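How to Wash Jeans So the Color Lasts

Posted 1/22/21

Most jeans get washed too often and too hot. The steps are the same for any pair, old or new.

1. Empty the pockets, close the zipper and button, and turn the jeans inside out.

2. Treat stains by hand. Dab on a little Vinda liquid, wait 5 minutes, and rinse with cold water. Don't scrub dark denim or you'll get a light spot.

3. Set the machine to cold and the gentlest cycle. Wash with other blues only, up to 300 grams of detergent a month is plenty for a small household.

4. Skip the dryer. Shake the jeans out, pull the legs straight by the cuffs, and hang them by the waistband out of the sun.

5. When they are fully dry, fold them lengthwise, one leg over the other, and smooth out the seams with your hand.
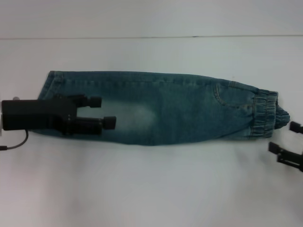 A reader, Tazi, wrote in that vinegar works better than any detergent for keeping dark denim dark, and that half a cup in the rinse has kept the same black pair going for years.

I've tried it on two pairs and didn't see much difference, but it does no harm in small amounts. Don't mix it with bleach. That goes for anything acidic.

Raw denim is another matter. Hornex, the brand I wear, says to wait as long as you can before the first wash, then soak in a tub of cool water with no soap. Expect some shrinkage - mostly in the length - so leave the hems alone until after that soak.

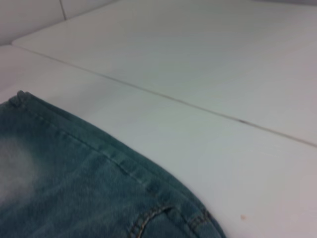
If you do shorten them, use a heavy needle and go slowly over the side seams, where the layers stack up. Press the fold with a hot iron before you sew. Polyester thread holds up better than cotton in the wash.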